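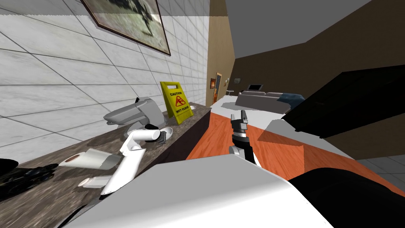
Remora is a two-arm robot for staff kitchens, break rooms and small prep areas. It clears and resets counters between shifts, work that usually falls to whoever is on the schedule last. Most of that work is ordinary handling. A small white cup has tipped over at the back edge of the counter, a paper roll is lying on its side, a wet floor sign is standing on the granite, and one arm has to get its gripper to the cup among the other things. Remora is built by Drumus and sold with setup and training included.

What it does on a shift

Remora works from a task list that the kitchen lead writes on the control tablet. A task has an item, a place to pick it up and a place to put it down. The standard list covers cups, bowls and paper goods. Other items can be added after they have been taught and checked on site.

The robot does not decide what gets thrown out. Food, glass and anything it can't match to the list stay where they are, and a note goes to the tablet for a person to deal with.

Bowls are picked up by the rim, with one finger on each side. Thick rims and thin rims are taught separately, and staff can change the closing force for each one.

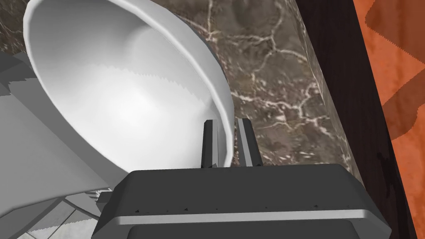
What changes for staff

The end-of-shift reset takes less time at the counter and adds a short check at the tablet. Plan on 17 minutes for that check during the first month. Someone has to read the notes, clear the items the robot left and sign off the list. We recommend naming one person per shift for this and putting it in their job description, with paid time.

Staff still wipe down surfaces, load the dishwasher and handle deliveries. Remora does not clean. Sites that cut a closing position when the robot arrived have asked us to help rewrite their schedules, and we now go over staffing before we quote a price.

Bunting, a shared office building with one kitchen per floor, uses Remora on the evening shift only. Staff there asked for the robot to stay parked during lunch, and the schedule lock on the tablet was set up to do that. The lock needs a supervisor code to change.

Working around counter equipment

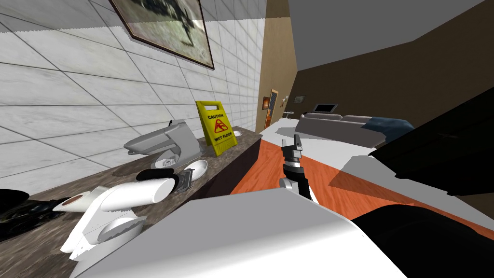

Larger equipment such as stand mixers can be marked as fixed. The arms then plan around it and will not try to move it. If staff shift a fixed item, its position has to be marked again before the next run. Loose attachments should be put away or added to the list as items.

Any person stepping inside the marked floor area stops both arms. They restart from the tablet only. Staff may stop the robot at any time and do not have to give a reason. Stops are logged by time and task, with no name attached.

Bowls that rest against other equipment take longer. The gripper opens wide, comes in slowly and backs off if it meets resistance. After two failed tries the item goes on the note list.

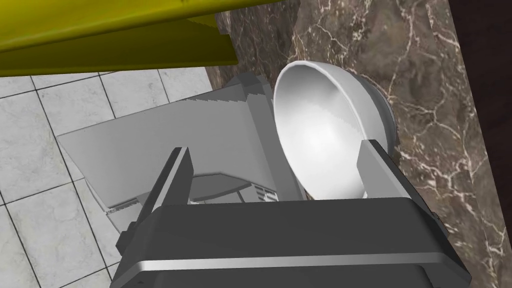 The number of tries can be set to one for sites that would sooner have a person step in early.

Specifications

Model: Remora 621
Arms: two, each with a two-finger parallel gripper
Saved items: up to 1000
Staff training: 60 minutes per person, on site
Control: Ronari tablet software, included
Service: one visit a year, more by contract

Ordering

Prices are quoted per site after a kitchen visit. Please have counter measurements and a current shift schedule ready. Replacement finger sets can be ordered separately and fitted by trained staff.

Page updated 5/26/24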